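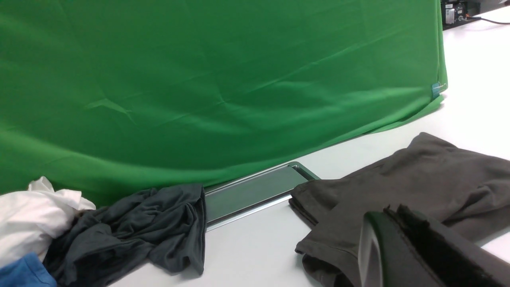
Kleidungsstücke und eine flache Metallschale auf weißem Tisch vor grünem Tuch. Foto: Arka

Arka startet Faltservice für Privathaushalte in Judurstead

Judurstead, 28.11.19. Der Textilpflegebetrieb Arka nimmt ab sofort auch gewaschene Wäsche an, die nur noch gefaltet werden muss. Das Angebot heißt Gutby und richtet sich an Haushalte, die zu Hause waschen und trocknen, das Zusammenlegen aber abgeben möchten. Angenommen werden T-Shirts, Langarmshirts, Pullover, Socken und Tücher. Hemden mit Knopfleiste und Bettwäsche laufen weiterhin über die Mangel und werden getrennt abgerechnet.

Ein Beutel Gutby kostet 18 Euro und fasst rund 60 Teile. Abgegeben wird er in der Filiale Calloway, die Rückgabe erfolgt am nächsten Werktag ab 9 Uhr.
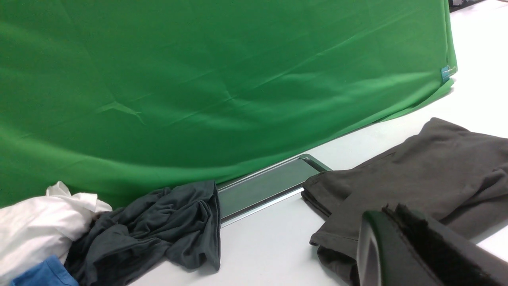
Von Vittoria Ferri, Arka Pressestelle

Gefaltet wird auf glatten, hellen Tischen. Auf weißem Grund sind Fusseln und Flecken an dunklen Stücken leichter zu erkennen, und der Stoff lässt sich ohne Widerstand drehen. Die Teile werden zunächst lose auf den Tisch gelegt und nach Art des Kleidungsstücks getrennt. Erst danach beginnt das Glattstreichen.

„Die meisten Kunden bringen uns einen Haufen, in dem alles ineinandersteckt“, sagt Betriebsleiter Vivek Bansal. „Das Auseinanderziehen dauert oft länger als das Falten. Wer uns die Socken schon auf rechts gedreht mitgibt, spart uns viel Arbeit.“

Strickware wird bei Arka grundsätzlich liegend gefaltet, also nicht in der Luft oder am Körper. Kleine Stücke werden mit der flachen Hand ausgestrichen und höchstens zweimal umgeschlagen. Einzelne Socken kommen in einen eigenen Umschlag und liegen dem Beutel obenauf bei.
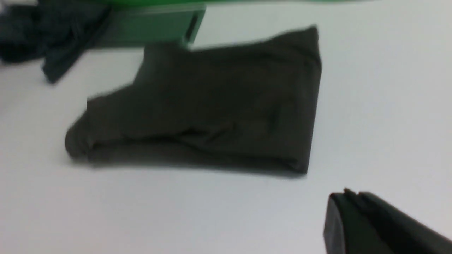
Langarmshirts: Ärmel zuerst

Für Langarmshirts gilt eine feste Reihenfolge. Das Shirt wird flach ausgelegt, dann kommt ein Ärmel schräg über den Rumpf, danach der zweite. Die Seiten werden zur Mitte eingeschlagen, zuletzt wird der Saum in Richtung Kragen gelegt. Auf Wunsch faltet Arka auf ein schmaleres Maß für Schubladen. Dies ist bei der Abgabe auf dem Beutelzettel anzukreuzen.

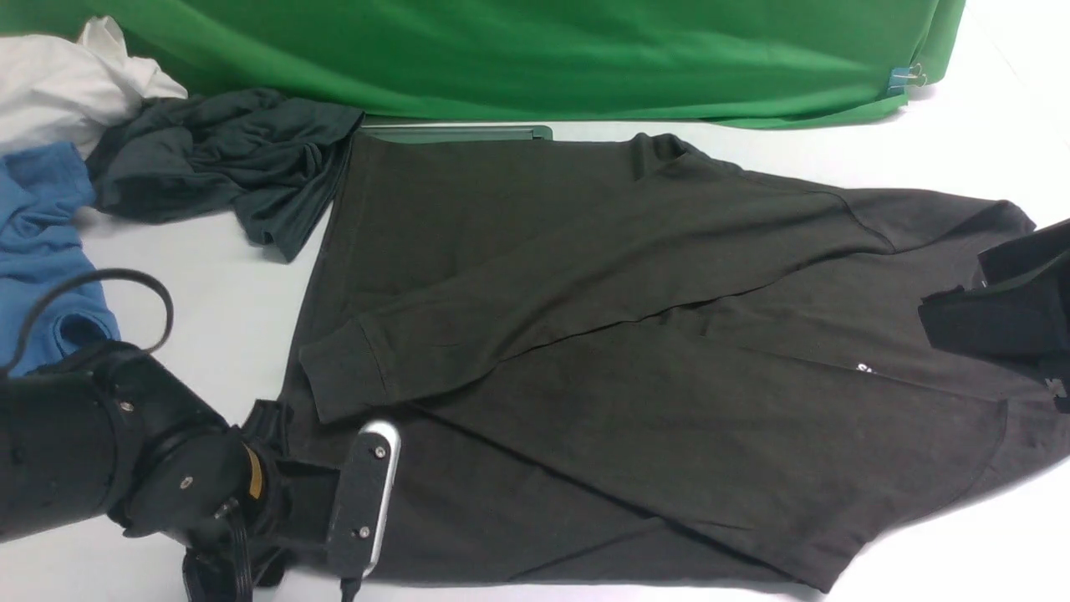 Dunkle und helle Teile werden nach dem Falten getrennt gestapelt und in Papier eingeschlagen. Fusseln entfernen die Mitarbeiter mit der Bürste, soweit es ohne Nachwaschen möglich ist. Feuchte Wäsche kann nicht angenommen werden und geht ungefaltet zurück.

Im September hatte Arka das Angebot in der Filiale Calloway erprobt. In diesem Zeitraum wurden 500 Beutel abgegeben. Aus den Rückmeldungen stammt unter anderem die Wahl zwischen zwei Faltmaßen. Ein Abholdienst ist vorerst nicht geplant.

Beutel sind an der Kasse der Filiale erhältlich und können wiederverwendet werden. Presseanfragen beantwortet Vittoria Ferri.

Weitere Meldungen
Arka: Geänderte Annahmezeiten in der Filiale Calloway
Mangelwäsche jetzt auch in kleinen Mengen
Wollpullover richtig lagern: Merkblatt neu aufgelegt
Arka sucht Aushilfen für die Wäscheannahme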